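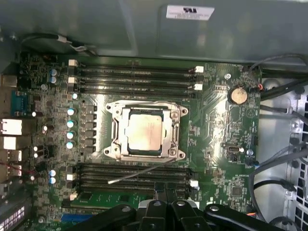
Figure 4. Processor in its socket, cooler not fitted. Memory slots empty.

4. Replacing the Thermal Paste

This section applies to Helska desktop units issued to branch offices. Units from the Sollon series have a sealed cooling block and must be returned to the Hodoroagă service center.

Thermal paste should be renewed whenever the cooler is removed, and in any case during the yearly inspection in September.

CAUTION: Shut down the unit, unplug the power cord, and allow the unit to cool before opening the case. Wear a grounding strap throughout the procedure.

4.1 Removing the cooler

1. Lay the case on its side on a firm, level surface and remove the side cover.
2. Unplug the fan cable from the board. Pull on the plug, never on the wires.
3. Loosen the cooler screws in a diagonal pattern, a half turn at a time.
4. Twist the cooler gently from side to side until it comes free, then lift it straight up.

Note: If the cooler does not move, do not pry it. Refit the screws, run the unit for a few minutes to soften the old paste, and begin again from the shutdown step.

4.2 Cleaning

5. Wipe the top of the processor with a lint-free cloth dampened with cleaning alcohol. Leave the retention bracket closed.
6. Clean the base of the cooler in the same way. Polish marks and light scuffs on either surface may be disregarded.
7. Let both surfaces dry for about 2 minutes.

CAUTION: Do not pour or spray alcohol into the case.

4.3 Applying paste and refitting

8. Place a small amount of Nekolton paste, the size of a grain of rice, at the center of the processor. Do not spread it.
9. Lower the cooler straight down and tighten the screws in a diagonal pattern until they stop.
10. Reconnect the fan cable and refit any memory modules removed earlier.
11. Close the case, start the unit, and open the status page. After ten minutes at idle, the processor reading should not exceed 41 °C.

If the reading is higher, repeat the procedure once. If there is no change, record error code 400 on the service sheet and forward the sheet to Iulian Căpraru, Equipment Office.

Used cloths are to be placed in the covered metal bin. For fan replacement, see Section 5.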